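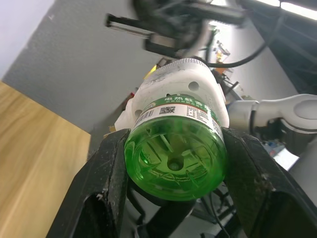 Aus der Werkstattküche, notiert am 21. Juni 2024, Rubrik Haushalt & Werkbank

Seit ich hier über Haushaltstricks schreibe, kommt eine Frage immer wieder: Wann nimmt uns endlich eine Maschine den Kleinkram ab? Also nicht das Staubsaugen, das läuft ja längst, sondern Flaschen wegräumen, Kabel aufhängen, die Arbeitsplatte freimachen. Ich habe mir dazu im November in Wernport ein paar Vorführungen angeschaut und seitdem viel gelesen und noch mehr ausprobiert (meistens mit meinen eigenen zwei Händen, zugegeben).

Fangen wir mit Flaschen an. Für uns ist das Zupacken kein Thema, wir merken sofort, ob so ein Ding nachgibt. Eine Greifhand muss die Kraft irgendwie dosieren, und eine dünnwandige PET-Flasche ist da wirklich gemein: voll und verschlossen ist sie steif, offen und halb leer knickt sie ein. Glas ist einfacher, bis es feucht wird. Wenn ihr also irgendwann einen Küchenhelfer auf Rädern habt, oder auch nur einen Greifstab vom Discounter wie ich, dann gilt dasselbe:

Deckel zuschrauben, bevor gegriffen wird.
Unten am Bauch anfassen, nie am Hals.
Klebrige Flaschen vorher abwischen, sonst bleibt das Etikett am Greifer hängen.
Leergut und Volles getrennt stellen.

Den letzten Punkt habe ich mir von einem Getränkelager abgeschaut, und er spart auch ganz ohne Technik Zeit. Bei mir stehen die leeren Flaschen jetzt in einer Kiste von Grønli neben der Tür, die vollen im Regal, fertig. Früher habe ich jede zweimal in die Hand genommen — einmal zum Nachschauen, einmal zum Wegtragen.

Zu den Preisen, weil ihr danach fragt: Für den kleinen Tischarm Serkix habe ich ein Angebot über 816 Euro gesehen, ohne Greifer und ohne Netzteil. Dafür bekommt ihr etwas, das mit viel Geduld Schrauben von links nach rechts sortiert. Ich hab eine Weile überlegt und mir dann für 43 Euro eine Lochwand mit Haken gekauft. Die ist jeden Tag im Einsatz!

Und damit zum zweiten Dauerbrenner, den Steckdosenleisten. Auf der Werkbank haben sie nichts verloren, da fallen Späne und Leimtropfen hinein, und in der Küche ist es das Spülwasser. Hängt sie an die Wand. Viele Leisten haben eine Öse am Ende oder Schlitze auf der Rückseite, da reicht ein ordentlicher Haken. Klebehaken gehen auf glatten Flächen auch, aber bitte vorher entfetten, nach Anleitung aushärten lassen und auf das angegebene Gewicht achten. Die Leiste allein wiegt ja wenig, mit mehreren Netzteilen daran sieht das ganz anders aus. Vor dem Umhängen immer den Stecker ziehen. 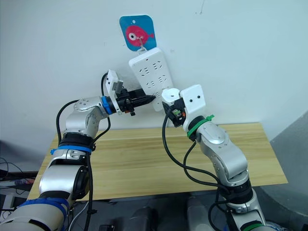

Kann ein Roboter eine Steckdosenleiste schon zuverlässig selbst aufhängen?
In einer fest eingerichteten Umgebung halte ich das für machbar, im normalen Haushalt würde ich mich noch nicht darauf verlassen. Eine kleine Öse über einen Haken zu fädeln, während unten das Kabel zieht, verlangt viel Feingefühl, und in jeder Wohnung hängt der Haken woanders.

Noch etwas zum Kabel selbst: Lasst unter der Leiste eine lockere Schlaufe, damit nichts am Haken zerrt. Ich nehme dafür Klettband von Valumau, das lässt sich wieder öffnen, wenn doch mal umgesteckt wird. Kabelbinder nur dort, wo sich garantiert nichts mehr ändert, und nicht so fest, dass sie ins Kabel drücken.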